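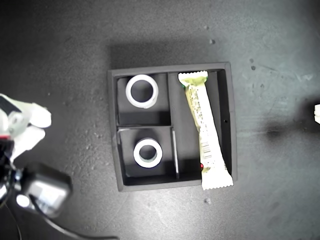 Figure 1. The three-compartment tray on the floor of the workroom, with two rolls of white tape on the left and a snack bar on the right.

Small Trays for Shared Supplies
Project report, August 15, 2026
Ailbhe Carroll and Essam Ait Ali
Supervisor: Kathleen Cullinane

1. Background

Our workroom has one long bench and a set of drawers that everybody uses. Tape, markers and spare blades end up mixed together, and people buy new tape when there is already some in the drawer. We wanted to find out if a divided tray would keep small supplies easier to find than an open box. The project started in March.

2. The tray

We used a square tray in dark gray with a matte finish. A tall divider runs from top to bottom, a little right of center. The left half is split again by a shorter divider, so there are two smaller cells and one long narrow one. We chose it over the Sullo drawer insert, which was too shallow for our tape.

3. What we put in it

The small cells were meant for tape. A roll lies flat in each one and the core stays open, so it can be picked up with one finger. The two rolls in Figure 1 are not the same size, and both fit.

The long cell was meant for pens and rulers. In practice it also got used for food. The snack bar in Figure 1 only fits diagonally, and the bottom end of the wrapper sticks out over the rim. Anything longer than that would stop the drawer from closing – we had this problem with our steel ruler as well.

4. Results

We kept a sheet on the drawer for 50 working sessions and asked people to write down any time they could not find the tape. With the open box there were 11 entries. With the tray there were 2, both from days when a roll had been left on the bench.

The dark color was a drawback. Eamon Doherty pointed out that black pen caps are hard to see in it, and we agree. White tape shows up well.

5. Changes for next time

Make the right cell wider, even if the tape cells get smaller. Try a light gray tray. Put labels on the rim – Finbarr Conneely has offered the use of his label printer. Food should have its own place outside the drawer.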